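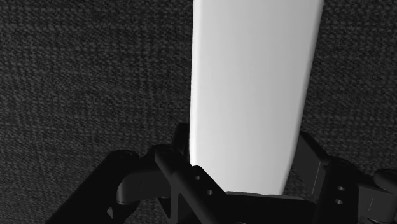

MATERIALS & STANDARDS

Bilness revises wear test for woven floor coverings

By Toshiko Ueda
March

Bilness has raised the cycle count in its abrasion test for woven floor coverings from 900 to 1456. The revised method applies to contract grades only. In trials at the Jilthorpe laboratory, 19 of 224 samples passed at the old count and failed at the new one. Most were loop constructions with a low pile weight. Existing certificates stay valid until renewal.

Contact the newsdesk | © Skemgate Trade News | Back to top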